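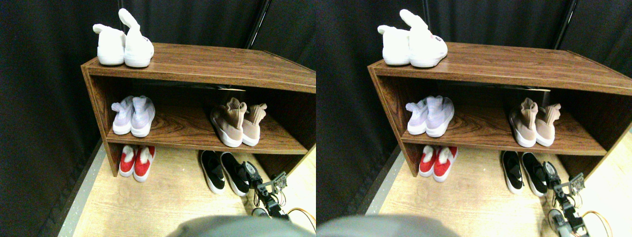
Shoe rack, walnut-brown finish, with five pairs of shoes on and around it.

Dendum
A small corpus of secondhand furniture ads in English, with normalized dimensions

Contents
ads.tsv – one ad per line, UTF-8, tab separated
dims.tsv – parsed width, depth and height, keyed to ads.tsv by ad_id
terms.txt – controlled list of 53 furniture types
CHANGES – release notes
LICENSE – CC BY 4.0 for annotations; ad text is included by permission of the sellers

Scope
The ads come from the Brenstead community listings board. Only ads for freestanding household furniture were kept. Built-in closets, appliances, rugs and lamps were removed. Ads offering several pieces were split when each piece had its own price, and left whole when it did not. Photos posted with the ads are not distributed.

Fields in ads.tsv
ad_id: integer, stable across releases
title: as written by the seller, spelling left alone
body: as written, with phone numbers, street addresses and email addresses replaced by [REMOVED]
type: one entry from terms.txt
price: integer, whole dollars; empty if the ad says "free" or "make an offer"
finish: the seller's own words, lowercased
posted: year and month

Finish is the least reliable field. Sellers use "walnut" for a species, a veneer, a stain and a printed pattern, and the ad text seldom says which. Do not treat it as a material label. A separate material field was tried in the May release and withdrawn when the two annotators could not agree on it.

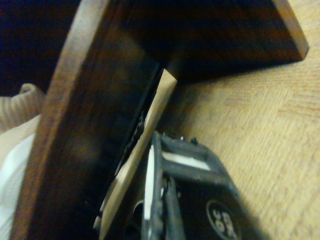
Ruth Bainbridge and Blandine Roussel
Updated 2026-06-20

Dimensions
Sellers give sizes in inches, feet and inches, centimeters, or a mix. The parser in tools/parse_dims.py converts all of them to centimeters and rounds to one decimal place. Where an ad gives three numbers with no labels, the order is taken as width, depth, height and the flag order_guessed is set to 1. Tall pieces are often listed height first, so filter on this flag before computing footprints.

Overall size only. Shelf spacing, leg height and drawer size appear in the body text but are not parsed.

Annotation
Type was assigned by both annotators working separately from title and body. Disagreements were settled by Wanigasekara, using the rules in docs/types.txt. Most disputes involved three pairs of terms: sideboard and buffet, bench and settle, shoe rack and low bookcase. For the last pair, the seller's stated use decides. With no stated use, the ad is coded low bookcase.

Splits
The test split is 15 percent of ads, drawn by seller so that no seller appears in both parts. Sellers with more than 25 ads were kept in the training part. An earlier split drawn by ad is still in the archive under old/ and should not be used for new results.

Known problems
– Reposted ads are merged only if the body text matches exactly.
– The parser reads 6' as six feet even where the seller meant six inches.
– "Funside" appears in some titles. It is a local store name and has no bearing on type.
– Prices are asking prices. Sale prices were never collected.

Loading
Read both files with quoting turned off. Several bodies contain a bare double quote as an inch mark, and default CSV settings will run lines together.

Corrections
Send the ad_id, the field and the proposed value. Changes to type need a line from the ad in support. Corrections go into the next release and are listed in CHANGES by ad_id.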